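7. 設置とはじめての給水

7-1 置き場所

Rorkent 卓上加湿器(型番718)は水平な台の上に。じゅうたん直置き不可。壁から30センチ、天井までは1メートル以上あける。エアコンの風が直接あたる所もだめ、センサーが誤動作します。

1. 箱から本体、タンク、トレー、電源アダプターを出す。緩衝材はトレーの裏にも一枚入ってます。取り忘れ多い。
2. タンクを両手で持ち上げて外す。ひねらない。
3. トレーを奥まで差し込む。カチッと鳴るまで。
4. アダプターを本体背面へ。コンセントはまだ。

注意:延長コード、タコ足は使わないこと。

7-2 給水

水道水のみ。浄水器の水、ミネラルウォーター、アルカリイオン水は不可(カビ、雑菌のもと)。アロマオイルも入れない。タンクが割れます。保証対象外。

1. タンクを逆さにしてキャップを左に回す。
2. 満水線まで入れる。容量3000ミリリットル。線を越えるとあふれます。
3. キャップを閉める。パッキンがねじれてないか見る。
4. タンクの外側をふく。濡れたまま戻すとトレーの下に水が回ります。
5. 本体に戻す。水がトレーに落ちるまで3分待ち。ゴボゴボ音がするのは正常。

メモ:最初の一回は水を入れてすすぎ、捨ててから使う。プラスチックのにおいが気になる人は二回。

7-3 電源と初期設定

1. コンセントに差す。ランプが白く点灯。
2. 電源ボタンを長押し、2秒。
3. 湿度の目標を選ぶ。40、50、60。迷ったら50。
4. 風量は「弱」から。寝室なら「おやすみ」、表示が暗くなります。
5. タイマーは必要なときだけ。設定しなければ給水ランプがつくまで動きつづけます。

給水ランプ(赤)がついたら自動で止まる。水を足して電源を入れなおす。足したのに消えない → フロートに水あかがついてます。7-5へ。

7-4 アプリにつなぐ(使う人だけ)

アプリ名は Jirport。Wi-Fiは2.4GHzのみ。5GHzにつながってるスマホだと見つからないので先に切り替える。

1. アプリを開いて「機器を追加」。
2. 本体の風量ボタンとタイマーボタンを同時に5秒。ランプが青く点滅。
3. 一覧に「718」が出るので選ぶ。
4. Wi-Fiのパスワードを入力。大文字小文字に注意。
5. 確認番号を聞かれたら1771を入れる。初期値なので、つながったあと必ず変えること。

点滅が速くなって止まった場合は失敗。電源を抜いて10秒、手順2から。三回やってだめならルーターの再起動を先に。

メモ:外出先からの運転開始は初期状態でオフ。「設定」→「遠隔」でオンにできるが、タンクが空でも通知は来るだけ。水は入りません、当然ですが。

7-5 手入れ

さぼると白い粉、におい、ぬめり。週に一度はやってください。必ずコンセントを抜いてから。

毎日
・トレーの残り水を捨てる
・タンクの水を入れかえる(つぎ足しだけで済まさない)

週に一度
1. タンクとトレーを水洗い。タンクの中は少量の水を入れて振る。
2. フロートを綿棒でこする。外さない。外すと戻すのがかなり面倒です。
3. 本体はやわらかい布でからぶき。汚れがひどいときは水で湿らせてかたくしぼった布。
4. 吹出口のまわりもふく。水を中に入れなこと。 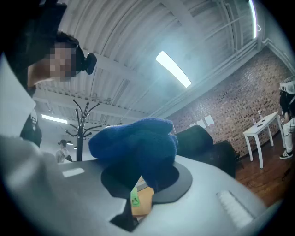 図7-3 ふき取り用の布。パイル地など、やわらかいもの。

布の注意。シンナー、ベンジン、アルコール、みがき粉、研磨スポンジは使わない。表面が白く曇ります、もどりません。化学ぞうきんも不可。色の濃い布は新品だと色が出ることがあるので一度洗ってから使う。柔軟剤は吸水が落ちるので入れない。

月に一度(クエン酸洗浄)
1. ぬるま湯1リットルにクエン酸10グラム。お湯は40度まで。
2. トレーに注いで1時間おく。
3. 捨てて、よくすすぐ。酸が残ると運転時ににおいます。
4. 水あかが残ったらもう一回。

警告:塩素系漂白剤と絶対に混ぜない。有毒ガスが出ます。

7-6 しまうとき

目安は湿度が上がってくるころ。逆に2月は一番使う時期なので、フィルターの予備はその前に。フィルター品名は Wallen W-2、一枚で1シーズン。

1. クエン酸洗浄をする。
2. 全部ばらして日陰で乾かす。丸一日。タンクのキャップは開けたまま。
3. フィルターは捨てる。洗って取っておいても来年は使えません。
4. 箱に戻す。逆さにしない。上に物をのせない。

7-7 困ったとき

霧が出ない:水はあるか。タンクが浮いてないか。アダプターは奥まで入ってるか。
水がもれる:キャップのパッキン。台の傾き。
湿度が上がらない:部屋が広すぎるか換気扇がつきっぱなし。窓も確認。
表示が100のまま:センサーに水滴。電源を切って布でふき、30分おく。
音が大きい:台が共振してることがある。場所をずらす。

直らないときは販売店か Ambrosio サポート窓口へ。受付は午前9時から午後5時。型番と、本体底面の製造番号を手もとに。

編集:Nadja Nägeli 校閲:Radwa Zerouali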